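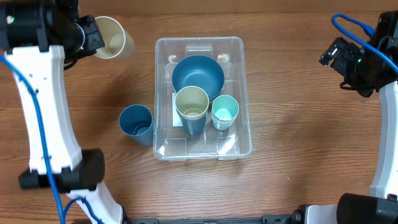 Morven Haldane said the route could not be called a walk of the pressure-reducing valves of Orer if it left out the one on Dresik Street, and that she would not put her name to the leaflet.

Adamczyk read the message at the kerb outside the reservoir gate, at twenty to nine in the morning, and put the phone away. The leaflet had already gone to print. It gave the distance as 2584 metres, measured by wheel along the footpath, and listed seven stops. Dresik Street was not among them. The valve there sat in a pit under a plain concrete lid, and the lid had been asphalted over when the road was resurfaced. A visitor would be looking at asphalt.

He replied that the criterion was visibility from a public footpath. The criterion was printed on the back.

Haldane replied that the criterion had been written by him.

By nine the party had gathered. Adamczyk checked names against the booking sheet and gave the safety talk: keep off the carriageway, do not stand on lids, do not lift lids, keep left on the shared path. A man in a green raincoat asked whether they would hear anything. Adamczyk said that a valve in good order was close to silent at that hour, when demand was steady, and that a valve which could be heard from the footpath ought to be reported. The man wrote this down.

Stop one was the reservoir outlet. Adamczyk explained static head. The floor of the tank stood well above the lower town, and without reduction the pressure at the harbour taps would split a garden hose. The outlet main left the tank in cast iron, changed to ductile iron at the fence and ran under the nature strip as far as the school. He pointed to the marker post. The upper plate gave the diameter of the main and the lower plate its distance from the post. The lower plate had been fitted upside down and he advised the party to allow for this.

Between stops two and three it began to rain. Stop three was a Stidex unit, the older pattern, in an above-ground cabinet with louvred doors. Through the louvres it was possible to see the gauge on the upstream side but not the one on the downstream side, so the reduction could not be read directly. Adamczyk had brought a table of values. He passed it along the line in a plastic sleeve.

When the sleeve came back Haldane was holding it. She had come up from the lower town on foot and was wearing her old utility jacket with the badge unpicked.

"Your downstream column is out of date," she said. "They reset this one in November."

"I have no record of that."

"No. I reset it."

Adamczyk took out a pen and asked her for the figure. She gave it. He corrected the table, initialled the change and asked her to initial it as well. The man in the green raincoat held an umbrella over the sleeve while she did.

They completed stops four to six on schedule. At the bottom of the hill the printed route turned right for the harbour. Adamczyk stopped at the corner and looked at his watch, then down the street to the left, which was Dresik Street. The detour was short and the gradient slight. The rain had eased.

"There is an additional item," he told the party. "It does not meet the criterion."

Haldane walked ahead and stopped outside a house with a brick letterbox. She paced two steps out from the kerb, looked both ways, and came back.

"There," she said. "Commissioned it myself. Two bolts short on the flange and it has never leaked."

The party looked at the asphalt. After a while the man in the green raincoat asked which way the water was flowing, and she pointed.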